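Orthodontic Therapist (full time or 32 hours)
Tunstall Orthodontics, Cletmont
Reference: 298
Closing date: 21 Jul 2026

Tunstall Orthodontics is a specialist practice providing fixed and removable appliance treatment to children and adults. The post has become vacant following an internal promotion in June. The post holder will work to the prescription of a specialist orthodontist and will report to the lead therapist, Teresa Kaczorowski.

The practice has seven surgeries on two floors and has 700 patients in active treatment. Each therapist is allocated one surgery and a dedicated nurse. Appointments are booked in blocks by procedure type, and the length of each block is reviewed with the therapist every quarter.

Main duties

Placing and removing fixed appliances, including bonding, debonding and cleaning of tooth surfaces
Changing archwires and ligatures as prescribed
Fitting passive removable appliances and retainers
Taking impressions, intra-oral scans and clinical photographs
Giving oral hygiene and dietary advice to patients and parents
Making a broken appliance safe at an emergency visit and referring to the prescribing clinician
Keeping treatment records in Plosturum, the practice management system

Essential requirements

A registrable qualification in orthodontic therapy
Current registration with the General Dental Council, with no conditions attached
Indemnity cover in the post holder's own name, or eligibility to join the practice scheme
Evidence of immunity to hepatitis B

Desirable

Experience of digital scanning and of indirect bonding
A certificate in dental radiography
Experience of supervising trainee nurses

Newly qualified therapists may apply. They will be given longer appointments for the first six months and a named clinical supervisor.

Pay and conditions

Salary depends on experience and will be confirmed at interview. The practice pays registration and indemnity fees in full. Clinical tunics are supplied and laundered at no cost to staff. 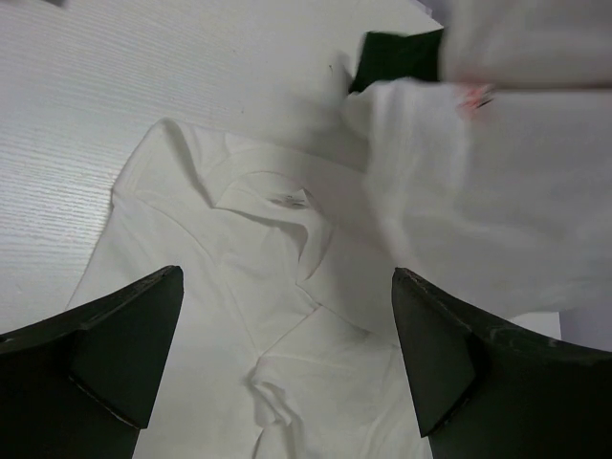

Annual leave rises with length of service. One late clinic is worked each week, on a rota issued two months ahead. There is no weekend work. Course fees for verifiable training are met by the practice when agreed in advance, and time spent on such courses is paid.

The appointment is subject to an enhanced DBS check, two references and a probationary period of six months.

How to apply

Send a CV and a covering letter of no more than two pages to Hayley Oakley, Practice Manager, Tunstall Orthodontics, Skekero House, Cletmont. Quote the reference number. The letter should state your registration number, your notice period and whether you are applying for full-time or reduced hours. Applications through agencies will not be considered.

Shortlisted candidates will be invited to a formal interview and a short tour of the clinical areas. Please bring original certificates and photographic identification.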